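Dirach House: the kitchen in pictures

Gallery
Posted 9/13/18 by Encarnación Goicoechea

Room 205 is the shared kitchen on the second floor of Dirach House. It serves the studios on that corridor and the two flats at the back. The cupboards were sorted over the summer and several people have asked to see how the room is arranged now, mainly those who moved out before it was done and those moving in next month. The gallery goes clockwise from the door. Captions are by me unless another name is given, and larger copies of the pictures can be had from the office.

The hooks by the door

Aprons on the left, oven gloves on the right, shopping bags on the double hook at the end. The striped apron belongs to Araceli Toledo and went missing for most of January, so please put it back if you borrow it. The others are for general use and go in the wash with the tea towels.

The noticeboard

Cleaning rota, bin dates, the number for the plumber. The old board was covered in takeaway menus, and these have moved to a folder on top of the fridge. Cards and flyers are taken down once the event has passed. If you want something kept, write "keep" on the corner.

The fridge

The top shelf is shared: milk, butter, anything with no name on it. Lower shelves are divided by studio. The labels are paper tape and ordinary pencil, which comes off with a damp cloth. We tried printed labels and they left a grey patch on every box. The salad drawer sticks on the right-hand side. Lift it slightly and pull.

The tall cupboard

Dry goods. Flour and sugar are in tins on the bottom shelf and should stay there, as the upper shelves bow in the middle. Rice, lentils and pasta are at eye level. The top shelf is for things used a few times a year, such as the preserving pan and the big roasting tin. There is a folding step beside the cupboard. Please use it and don't stand on the chairs.

The spice drawer

Emiliano Valcárcel took this on and deserves the credit for it. The jars used to stand upright in a box, where only the lids could be seen. They now lie flat with the names facing up, in alphabetical order from the front. Cumin appears twice: one jar is whole and the other is ground. Emiliano has also thrown out everything that had lost its smell, and that was most of it.

The cooker

Four burners and an oven. The back left burner lights with a match only and the matches are in the jam jar on the windowsill. The oven runs hot at the back, so turn trays halfway through. The temperature dial was worn smooth and has been marked again in paint by Unai Pacheco, who tested it against an oven thermometer one wet afternoon. His marks are the ones to follow.

The pan shelf

Pans are stacked by size with a cloth between the non-stick ones. Lids stand in a wire file holder from the old office, and this works better than anything sold for the purpose. The cast iron pan is wiped out and oiled after use and never left in the sink. There is a note to that effect on the wall, in large letters, following an incident that need not be gone into.

The knife strip

Magnetic, screwed into the brick. The bread knife goes at the far end with its handle down. Knives are sharpened every few months by whoever has the time, and the stone is in the drawer underneath in its own box. Serrated knives are left alone.

The table

Bought from Oltari when the old canteen was cleared, and delivered in pieces. The top came up well with sanding and oil. One leg is shorter than the rest and has a cork disc glued under it. It seats six in comfort and more at a squeeze. Please use a mat under hot dishes. The ring near the window end dates from before the mats.

The chairs

None of them match. Most came with the building, a few were left by tenants, and the low one with the woven seat was mended by Seo-ah Woo with cord from the weaving studio. It took her several evenings. It is the most comfortable chair in the room and usually the first one taken.

The crockery shelves

Plates and bowls are mostly Bindari seconds, bought as a mixed lot for 50 pounds with delivery included. The glaze is uneven on some of them, but they stack well and have survived a good deal of use. Large plates are on the left, small plates and bowls in the middle, and mugs on the right with the handles turned the same way so that they can be picked up without knocking each other. Cracked pieces go in the box under the bench for the mosaic group.

The coffee corner

One filter cone, one stovetop pot, one grinder. The grinder is a hand-cranked Negash and is slow. Hold it against the edge of the worktop and it is easier on the wrist. Used grounds go in the lidded tub for the planters on the roof and are collected when it is full.

The drying rack

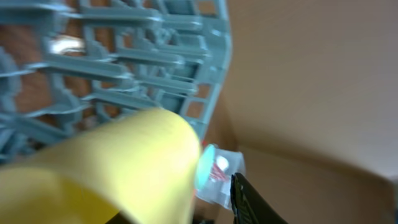 Photo: Unai Pacheco / Dirach House

A close view of the blue-grey plastic dish rack. The prongs are thick, with rounded tips, and the corner is finished with a solid curved rim. Plastic was chosen over wire after the last wire rack began to rust at the joints and left brown spots on the mugs.

A few things to know about using it. Plates stand between the prongs, bowls lean at an angle, and glasses go upside down at the end nearest the wall. Sharp knives are dried by hand and put straight back on the strip. Pans are too heavy for it and should be dried and put away at once. Whoever cooks in the evening empties the rack before starting, so that there is somewhere for the washing-up to go afterwards.

The rack itself needs washing once a week. Take everything out, put it in the sink with hot water and a little washing-up liquid, and go along the bars with the bottle brush. In this part of town the water is hard and a white crust builds up on anything left to drip. A cloth soaked in vinegar and laid over the bars for half an hour will shift it. Rinse well, or the next lot of cups will taste of it.

Small pots and tubs with lids are dried with the lid off and put away with the lid underneath. If a tub has no lid and no owner after a fortnight it goes to the studios for mixing paint.

The sink

A deep ceramic sink with a single drainer. The strainer in the plughole must be emptied after each wash. The pipe below it has a long flat run before it reaches the stack, and it blocks easily. The cupboard underneath holds the bucket, the spare cloths and the plunger. Washing-up liquid is bought in the large size and decanted, and the refill is behind the bucket.

The windowsill

Basil, chives and a mint plant that has outgrown two pots. Araceli waters them and asks that no one else does, as they were being watered by everybody and drowned. Take what you need from the top of the plant and leave the lower leaves. The matches for the cooker live here too, in the jam jar, on the dry side.

The recycling

Glass, tins, paper, and card folded flat. The bins are in a row by the back stairs, with the food waste caddy nearest the door. Liners for the caddy are on the roll inside the cupboard door. If you take the last one, write it on the shopping list.

The shopping list

A pad on a string, to the right of the light switch. Anyone may add to it. Receipts go in the envelope behind the pad and are paid back from the kitchen tin at the end of the month.

Still to do

The shelf over the door needs a second bracket before anything heavier than paper goes on it. The extractor fan is noisy and has been reported. Seo-ah has offered to make a cushion for the bench if someone can find foam of the right thickness. There is also the matter of the missing lid from the blue casserole, last seen at the roof supper. It may well be in one of the flats. Please look.

Additions and corrections to this page can be left at the office or rung through on extension 821. The pictures may be reused for residents' notices as long as the credit stays with them.

Next gallery: the roof planters
Back to all galleries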